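Speaker notes, Isix bench kit review
Jan 18, 2019
Slot is 20 minutes plus questions. Slides are light, so most of this is said out loud.

## 1. Opening (2 min)

- Say who I am, and that Endang Pangaribuan ran half of the trials with me.
- The kit is sold by Estetberg under the Isix name. We paid the list price. Gosine makes the closest competing kit, and I'll bring it up twice.
- Ask for a show of hands: who has a two-arm setup now, who is shopping for one.

## 2. What you get (4 min)

Two arms, two grippers, a controller board for each arm, cables, and the rail platform. Wrist cameras are an extra line on the quote. Get them. I'll come back to that.

Setup took us most of a day. The printed manual covers one arm only, and the two-arm section is a download. Ningsih Sutanto found it on their support page after lunch. If you order, print it before the boxes arrive.

Cable length is fine for the low poses and tight for the high ones. Gosine ships longer cables. Estetberg will sell you longer ones too, but you have to ask.

[pause, take one question if there is one]

## 3. How we tested (3 min)

- 200 runs over November, 50 for each of four tasks.
- Tasks: stacking cups, folding a cloth, putting lids on jars, handling a plastic bag with play food next to it.
- Same operator for every run in a task. Aiman Pelupessy took the bag task and deserves thanks for it.
- A run counted as a failure if anybody had to reach in.

Don't read out the table. Give the short version: cups and lids are easy, cloth is fair, the bag is hard. Of the 50 bag runs, 40 finished without a hand going in. I would have guessed fewer.

## 4. The bag task (5 min)

Leave both of these up while I talk. First the bench, then the wrist camera.

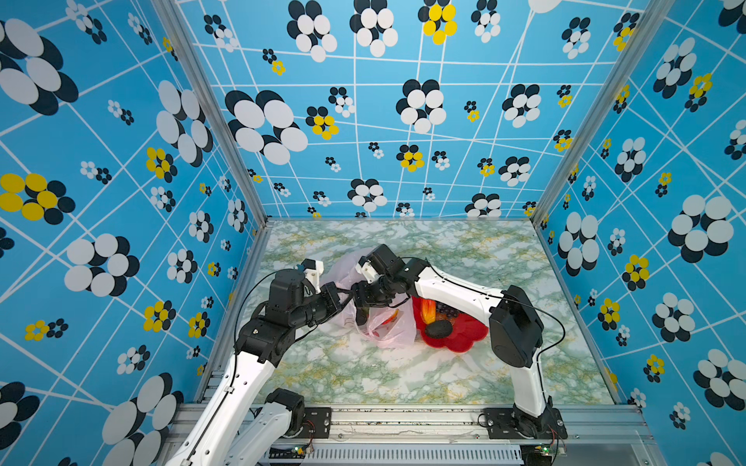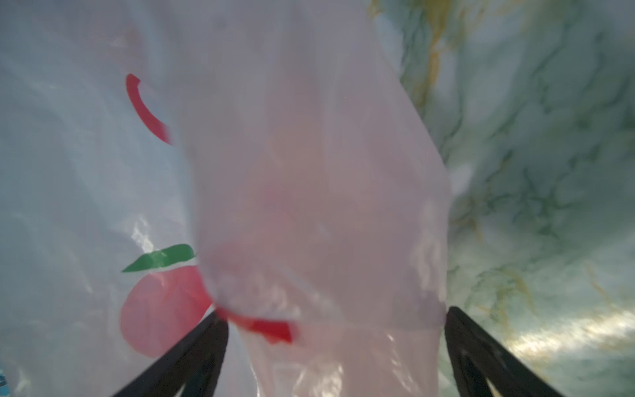
Thin film is a hard test for any gripper this size. Most of our failed runs went wrong at the first pinch. The tips closed on one layer, or on nothing, and the operator didn't know until the arm moved away. With the room camera alone you can't judge that. With the wrist view, Aiman could tell before lifting and try again.

So the advice from section 2 stands. Budget for the cameras if you plan to handle anything soft.

Second point is the fingertips. The stock tips are good enough for lids and cups. Stanciu sells a softer set that fits the same mount, and we have a pair on order. No results yet, so don't let the questions drag me into guessing.

## 5. Cost and support (3 min)

- Cameras and longer cables added 800 dollars to our order.
- Support answered by email within two days each time. One reply was wrong, and they corrected it the next morning.
- One year warranty on the arms. Grippers count as wear parts, so read that page closely.

Would I buy it again? Yes, for teaching and for small research projects. For a line that has to run all day, no. Milagros Cáceres asked about that last time and will probably ask again. The joints get warm after a long session and we stopped to let them rest.

## 6. Questions

Zahira Ong has the roaming mic. The run log is on the shared drive, and I can send the link to anyone who writes to me. If time is short, skip the warranty question and take it in the hallway.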